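Filed under: Diary, House & Street
6 min read

April, a bit after nine at night

Day four of the no-sugar business and I have already written the word "business" to avoid writing the word "diet". Tea tastes like a wet cardigan. I had two cups anyway.

The water was off again this morning. The notice said it would be off from ten until noon, so naturally it went at twenty past eight, while I had shampoo in. I rinsed with what was left in the kettle, which had cooled enough to be survivable, and went to work smelling strongly of coconut. Cathal Gilmartin said I smelled like a holiday. Cathal hasn't had a holiday since his knee, so I took it as wistful.

Cathal has bought a boat. I am putting that down plainly so that when I read this back in a year I can see exactly where it began. It's a tinny with a hole in it, currently living on a trailer in front of his place, and he paid Colm Doherty for it in cash and a whipper snipper. Colm swears the hole is above the waterline. I asked him whose waterline. He said that depends how many of us get in.

They want me in on it. A third share, they said, as if it were a racehorse. My contribution would be the garage, because mine is the only one on the street that you could get a boat into, and that is only true because I threw out the table tennis table in a rage last winter. If I'd been a calmer person I would be safe now.

I said I'd think about it, which in this street counts as signing.

Lunch was the leftover dahl. Too much cumin. I keep doing this. The recipe says a teaspoon and my hand hears a tablespoon, and then I eat it for three days out of spite.

In the afternoon I rang the council about the street tree. It's the paperbark outside number 6, the one with its roots through the footpath, and I have now been ringing about it since the old mayor. The woman was very nice. She gave me a reference number that was so long I ran out of envelope and had to finish it on my wrist, where it still is. She said an officer would attend. I asked when. She said an officer would attend. I found that quite soothing after a while, like a psalm.

Mum rang while I was still on hold, so I missed her, and when I rang back she'd gone to Ollell with her walking group and had her phone switched off to save the battery. She has saved that battery for years. It must be magnificent by now. She'd left a message to say she had found Dad's old recipe for ginger beer and would I like it, and by the way was I eating. No mention of what. Just eating, generally.

I do want the ginger beer recipe. The last time he made it the bottles went off in the laundry one after another, and he stood in the hall with a colander on his head saying nobody was to go in there until he'd done a count. I was nine. I thought it was the best thing that had ever happened in our house, and I'm not sure it's been beaten.

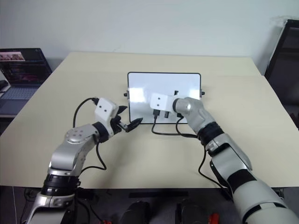 White board, black frame, beige table.

Then there was the book. I am still reading the one about the Cronin expedition that Colm pressed on me at Christmas, and after four months I'm on page 157 and they haven't left the wharf. There is a great deal about biscuit. There's a whole chapter where two of the officers fall out over who gets the dry bunk, and both of them write letters home about it, and both letters are given in full. Colm says it picks up. Colm said that about the cricket.

What I will say for it is that it sends me to sleep beautifully. I've stopped bothering with the herbal tablets. Ten minutes of biscuit and I'm gone, mouth open, lamp on.

Walked down to the shop before tea to get milk and came home with milk, a bag of licorice and a cyclamen. The licorice was for visitors. I ate it at the bus stop, where technically I was visiting. So that's day four done with, and I suppose tomorrow is day one, or day five with an asterisk. I haven't decided how strict the referee is.

The cyclamen is on the kitchen sill next to the dead basil. I haven't thrown out the basil because I feel it should be a warning to the others.

At the shop I ran into Cathal again, who was buying a tube of sealant and would not meet my eye. He asked what I thought about names. For the boat, he meant. He likes Narnemen, after the place his grandmother came from, and Colm wants something with a pun in it, and they've agreed I should have the deciding vote, being impartial. I'm not impartial. I'm against the boat. I said Narnemen was lovely and he went pink and bought me a Chupa Chup, so there's another asterisk.

On the way back I had a proper look at the thing on its trailer. There's a bird's nest under the back seat. An empty one, but quite recent, and very neatly made, better than anything else on board. I didn't tell them. They'll find it on their own and there'll be a meeting.

The sums, while I'm being truthful in here. The boat cost more than they said, because Colm let slip the word registration and then the word trailer and then the word bearings, and by the time he'd finished I had it up to 3,000 dollars on the back of my shopping list. A third of that would get me the gutters done. The gutters are coming down on their own at the moment, a bit at a time, generally when it's raining and I'm under them. You would think a grown woman could choose between a gutter and a hole with a boat around it.

Rang Mum again at seven. Battery still resting.

Tea was eggs. Watched half of a program about a couple restoring a chapel, in which he wanted to keep the pulpit and she wanted a bath there, and I fell asleep before they'd settled it. I woke up to the ads with the cat on my chest and the distinct feeling I'd been asked something. I'm siding with the bath.

It's started raining. I can hear it coming off the end of the gutter and going straight into the bucket, which I moved under there last week and am rather proud of. I should go out and empty it before it overflows onto the step. I should also go and see if they put the cover on that boat. There's a light on over there and I can hear Colm laughing, so my guess is they didn't, and that it's filling up nicely, and that they're about to learn exactly where the hole is.

Milk's in the fridge. Bins tomorrow, the yellow one.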